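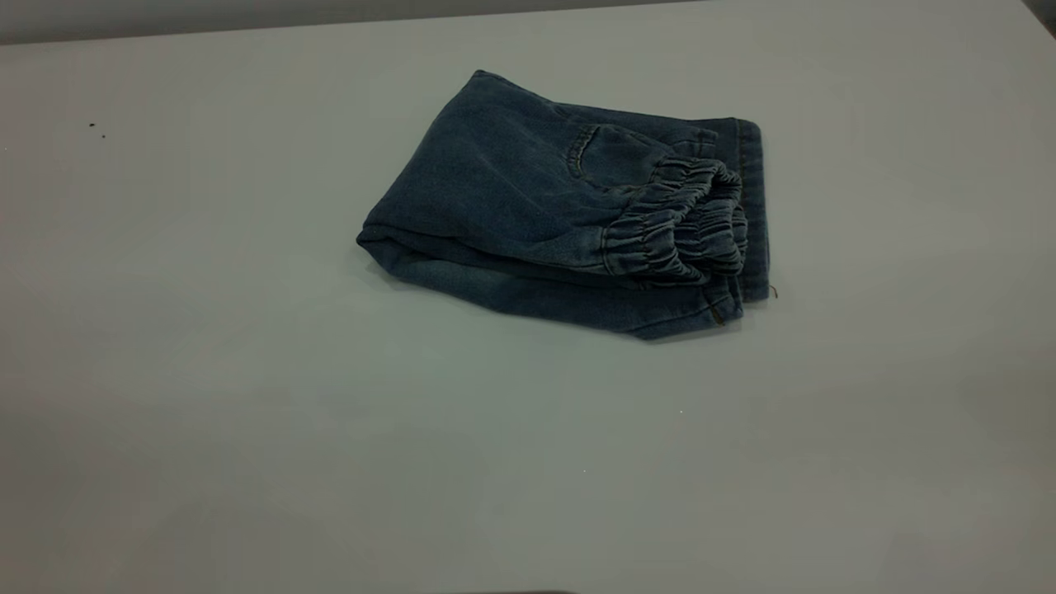

Ticket 134 – Fluson teleoperation station, right arm stops following during the last fold. Status: open. We record folding demonstrations by remote control, with the Vurex leader handles, 30 Hz recording, software as installed by Beneck in December. T-shirts and towels record without problems. With the denim pants the right arm freezes at the final fold and the log says "follower lag, hold". The pants have elastic cuffs, and when the bundle is folded they lie one on top of the other at the right side, so the cloth is much thicker there than at the rounded left end. I think the gripper closes on too many layers, but I am not sure.

What I tried until now:

1. Restarted the station and both handles. No change.

2. Calibrated the right handle again. The lag message came later, but it came.

3. Raised the hold timeout from 15 to 600 ms. The arm does not freeze now, but it jumps to catch up, and the jump is saved in the demonstration. I do not want to train on this, so I put the old value back.

4. Took the cloth at the flat part of the top layer, away from the cuffs. Most recordings finished. The fold is less tidy.

5. Same pants, guiding the arm by hand with the motors free. No error, also when gripping at the cuffs.

Update, Monday: Ansari support asked for the force log of the right gripper. Attached. The force limit is still the factory value – please tell me if I can raise it without damage to the finger pads. Until then we record the pants only by hand guiding, and the other clothes by remote control as before.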